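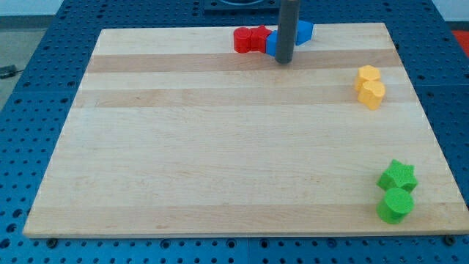
In Praise of the Plain Old Block

My uncle Wenceslao Quiroga has never thrown out a toy block in his life, and I have come around to thinking he is right. He keeps them in a biscuit tin in the hall cupboard, the reds and the blues and the yellows all jumbled in together, and every child who has ever come through his front door has been handed that tin before they were offered so much as a glass of water. I was one of them. So was my cousin Uriel, who is 40 now and still tips the lot out when he visits, supposedly for the benefit of his kids.

I have been thinking about that tin because my daughter turned three in the autumn and we were given, very kindly, a great many things that need batteries. One of them sings. One of them sings and also tells her she is a superstar when she presses the correct colour, and I can tell you that by the second week she had worked out how to be a superstar without looking. Meanwhile the blocks Wenceslao posted down to us (up to 50 of them, wrapped in newspaper, postage well over what they're worth) have been out on the kitchen bench nearly every day.

What I like best is that a block doesn't have an opinion. A red cylinder can stand on its end and be a tin of tomatoes, or a grandfather. A star can go beside it because they are both red, or be moved away from it because one is pointy and the other isn't, and both of those are perfectly good reasons. My daughter went through a stretch of sorting by colour, very stern about it, and then one morning she gave that up altogether and everything had to be put with its "friend". I still haven't learned the rules of friendship among the hexagons. I've been corrected on it several times.

I would also like to put in a word for the chopping board. We don't own a play table, and I looked at one in the Virnier catalogue for $148 and closed the catalogue again. A good big wooden board does the job beautifully. It's flat, it has an edge so a small person knows where the game stops, and the whole business can be carried to the other end of the kitchen when somebody needs to make dinner. If the board is one of those striped ones, made of paler and darker strips glued side by side, you have roads and rivers thrown in for nothing. Give it a wipe before the onions go back on and everyone's happy.

Now, I know what my friends with tidier houses will say, which is that blocks get underfoot, and they do. I trod on a scalloped one in the dark in October and said a word that was repeated at kindy. And I don't want to be the sort of parent who sneers at plastic and lights, because the singing thing has bought me many a hot cup of tea and I'm grateful to it. But if you are standing in a shop wondering what to bring to a third birthday, I'd ask you to walk past the boxes that promise to teach 5 skills at once and look on the bottom shelf, where the blocks usually are.

Buy the ones with a few odd shapes in them. Squares are useful, but it's the flowers and the stars that get carried around in a pocket all day and turn up in the wash. And hang on to the tin when the kids are grown - Uriel will be wanting a turn.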